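Search this site Search Enter keywords

Fladlow high-gloss side table: a month of living with it

I don't trust shiny furniture. My aunt had a lacquered sideboard that we weren't allowed to breathe near, and I have spent most of my adult life with oiled oak and a good supply of coasters. So when Leonie Kuhlmann moved flat in April and offered me her nearly new Fladlow side table for a good deal less than she had paid, I took it partly to find out whether I was wrong. I was a bit wrong. I wasn't as wrong as Leonie thinks I was.

The one I have is the white high-gloss version. It also comes in a matt sand and a matt grey, and if you only want my verdict it is that you should look at the matt ones first. The rest of this is for people who have already set their heart on the gloss.

Putting it together

Leonie had taken it apart for the move, so I had the whole job to do from the start. The leaflet is a single folded sheet with drawings and hardly any words. It claims twenty minutes. I took most of an hour, and half of that went on step four, where the drawing shows the frame upside down without telling you that it has been turned over. The holes line up well once you have it the right way round. The hex key in the bag is soft and started rounding at the corners before I had finished, so use your own.

Do the assembly on a blanket or a thick towel. I used the cardboard Leonie had packed it in and there is now a hairline mark on the underside where a bit of grit got trapped. You can't see it in use, but it told me a fair amount about how hard this finish is.

One thing I will give them without any grumbling – it doesn't wobble. I had expected a table of this weight to rock on our old floorboards and the adjustable feet sorted it in a minute. It has stayed put since.

The finish

The shop page calls the top "mirror smooth and effortless to care for". The first half I can't argue with. The second half was written by someone who doesn't own the table.

It shows everything. Fingers, the underside of a mug, the cat's nose, the place where you leant over to draw the curtain. In the evening with a lamp on you get away with it. In the morning, with the window behind it, every wipe you ever gave it comes up as a faint streak, and going over it again tends to move the streaks about. I tried a damp cotton cloth first, then kitchen roll (don't), then the Grirus polishing cloth that Norbert Kun swears by for his car. The Grirus one is the best of them by some distance. I still can't get the top perfectly clear in one go, and I have stopped trying on weekdays.

I was more worried about scratches than smears. After a month I have 2 that catch a fingernail, both from a ceramic plant saucer that somebody dragged, and a scatter of very fine ones that only appear under a low light. For a table that gets used every day I'd call that fair. If you have small children with toy cars, I'd call it a warning.

Heat I tested by accident with a teapot. No mark, though it was only there long enough for me to find the mat, and I'm not going to repeat it for your benefit.

What it does to a room

This is where Leonie and I disagree. She says a white gloss top makes a small room look bigger. I think it makes a small room look busier, as you get a second helping of every lamp and every object you put near it. A plain glazed thing in one strong colour looks very good on white gloss, I'll admit. Anything patterned looks a muddle. My pile of post looks like a bigger pile of post.

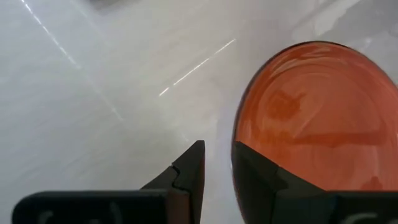

Can you use ordinary glass cleaner on a white gloss top?

I wouldn't, as a lot of them contain ammonia or alcohol and can dull a lacquer over time. Lukewarm water with a drop of washing-up liquid on a soft cloth does the job, followed at once by a dry one.

Price and what else there is

New, the gloss version costs 355 euros, which I think is too much. The matt ones are a little cheaper and I can't find any difference in the build. Engelhardt sell a similar shape with a proper solid top for 700, and I went to look at it with Jana Haberkorn, who nearly bought it. It is a handsome table. It also weighs a ton, and you'd want to be sure where it was going before you let the delivery men leave.

At the bottom end, Briltbridge do a lookalike that I would steer clear of. The one on display had edges you could feel with a thumb where the coating stopped short, and the shop had turned its worst side to the wall.

The Fladlow comes with a guarantee of 24 months on the frame. The surface isn't included, and you have to read quite far down the leaflet to learn that. I wrote to ask whether chips at the edge would count as surface or frame, and got back a polite reply that answered some other question.

Would I buy it at full price? No. At what I paid, I'm keeping it, with a cloth in the drawer next to it and the plant moved to the windowsill. Leonie has asked twice whether I'd sell it back to her, and she can have it if she collects it herself and brings her own hex key.

Waltraud Janssen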